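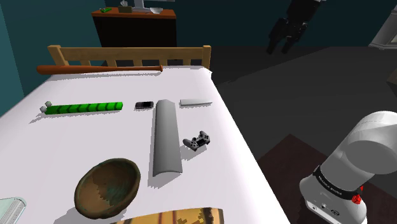
The bedroom setup in our simulator, with the arm at its station beside the bed.

Wanted: people to drive a robot arm, and to tell us when it isn't worth driving

Udthorpe is looking for 11 paid participants for a teleoperation study in April. You will steer a simulated arm with a hand controller and show it how to pick up household things from a bed: a game controller, a phone, a bowl, a baseball bat. We record what you do, and a program called Bosumness tries to learn from it.

We have read the same promises you have. Show the robot a chore a few times and it will do your housework. We doubt it. Our last batch was 1171 demonstrations, and the trained arm still went after a phone lying flat as if it had never met one. Part of that may be the software. Part of it, we suspect, is that the people recording were the same people who wrote the code, and they had picked up each other's bad habits.

So no robotics experience, please. If you have worked with Pedex arms or on any Mavromatis project, this one isn't for you. Gamers are welcome but shouldn't expect an edge. The delay in the controls annoys them more than anyone.

What you'd do: one session of 80 minutes with a break in the middle. Yabsira Chala will sit with you for the practice run and then leave you alone. Failed grabs are kept, so don't start over when you drop something. Afterward there is a short interview, and we would like blunt answers. "This was a waste of time" is a usable answer if you can say which part.

Pay is $22 an hour, interview included, whether or not the arm ever learns anything from you.

You need to be 18 or older and able to use both hands for the full session. Glasses are fine. There is no headset, only a screen.

To apply, write to Idun Lindqvist at the Udthorpe front office with a few lines on something you do with your hands that you would find hard to explain to another person. No résumé. Morning sessions start at 9:30 and tend to fill first.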